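The grey drawers

7/20/19

We moved the metal drawers out of the study and into the corner by the kitchen, and after a couple of weeks I think they are staying there. I wrote a while back that I wanted somewhere to put things down that wasn't the kitchen bench. A proper sideboard from Engelhardt was 927 dollars, which I was never going to pay. The drawers cost me 60 dollars second-hand from Satish Mittal, who was clearing out his office, and they had been holding old tax papers in the study ever since.

Getting them through the hallway took longer than it should have. I left the papers in, thinking it would save time, and had to take them out again halfway along. They have gone into a box under the bed and I'll sort them in the winter holidays, or say I will.

I washed the whole thing down with warm water and dish soap. There was some sticky residue from old labels on the side, which came off with eucalyptus oil and a rag. I had thought about painting it, and Narendra Jaiswal offered me half a tin of cream enamel left over from his laundry, but the grey has grown on me and goes well enough with the floor. Black handles are easy to live with too. They don't show finger marks the way the chrome ones in the kitchen do.

The top has turned into the snack spot. Fruit goes there, and a bowl if someone is about to want one, and whatever packet is open at the time. I'd like it to be mostly fruit. At the moment it's an apple and a crumpled green snack bag, so we are about even.

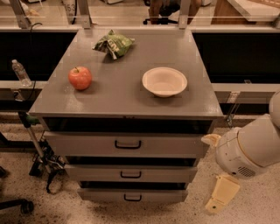 What goes in the drawers

Top drawer: tea towels, the good scissors, matches, and the bag clips I bought from Fikano. The clips only get used if they are within reach of the open packet, so this is the right place for them.

Middle drawer: lunch things. Containers with their lids on, drink bottles, and the roll of baking paper that never fitted anywhere in the kitchen. I threw out 13 lids that belonged to nothing.

Bottom drawer: batteries, light globes, the Drirkine torch and the extension lead. It's the heaviest one and it was already a bit stiff, so I rubbed a candle along the runners. That helped for a few days and then it went back to how it was. I'll try a silicone spray next.

Still to do

The drawers have a habit of not being pushed all the way in, mine as much as anyone's. I might stick some felt inside so they close with less of a clang, which would take away the excuse about waking people up.

I also want a tray for the top, something with a low edge so the fruit doesn't roll. Ukis had one I liked but it was 300 mm deep and I need to measure before I go back.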